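A nosy afternoon at the Kolter open day

Posted Mar 26, 2018

I do love a shop fitting. Give me a cathedral and I'll be polite for ten minutes, but show me a row of shelves and I'm there until closing! So when Kolter opened up their practice shop to visitors (a 7 minute walk from the station, mostly uphill) I had my name down the same evening.

You go in past a display by Lillilon, who do the little price holders, and then it's a carpeted room with a long black shelving unit along the back and a steel table to the right.

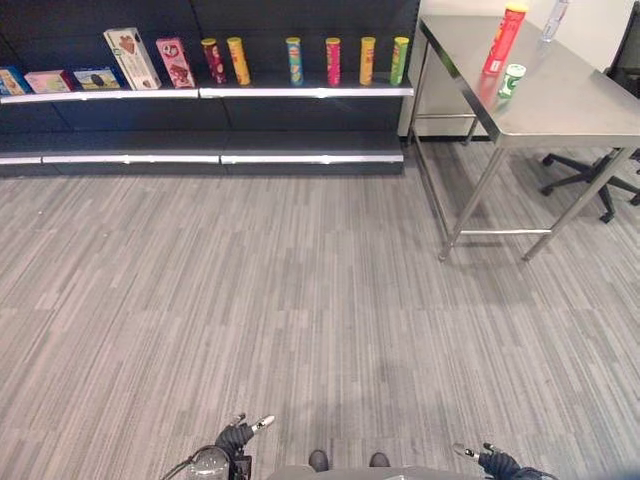 I'd expected bread and tins, I suppose, and it was all crisps and biscuits instead, which suited me fine. The lady showing us round said the practice shop had stocked nothing but snacks since November, and that people stay longer when they fancy eating the display. Well, I stayed!

What I wanted to know was how anybody chooses which way a packet faces. Apparently you learn the fronts first and worry about the backs later, but I'm a reader of backs and always have been. There was a shiny red one covered in tiny white Chinese characters, nutrition table and all, and I'd have given a lot to be able to read it over a cup of tea.

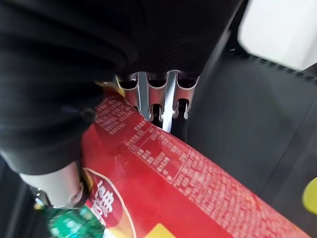 My favourite part was the talk on spacing, given by a chap from Srivastava who has apparently looked after 112 shops. He likes a gap between tubes so a hand can get in without knocking the neighbours over. I've since moved every jar in my kitchen and he's quite right, though I now have two jars with nowhere to live.

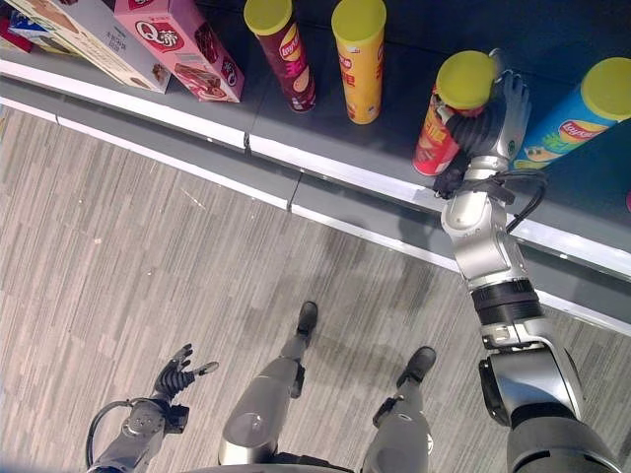
Lay's tubes with their yellow lids, and the pink Q蒂 box over on the left.

Tea was in the corridor, from an urn marked Cirnari, and a bit stewed. The loos are down a flight of stairs, so do bear that in mind if your knees are like mine. I went back in for another look before my train and got chatting about steel tables, as you do.
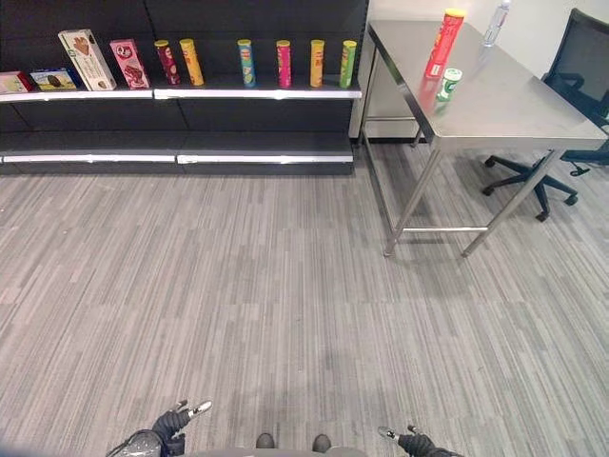
The snack shelf, with one red tube over on the steel table.

Entry was free and parking was £2, which you pay at the gate in coins only. I'm told they'll run it again, and I've asked to be put on the list.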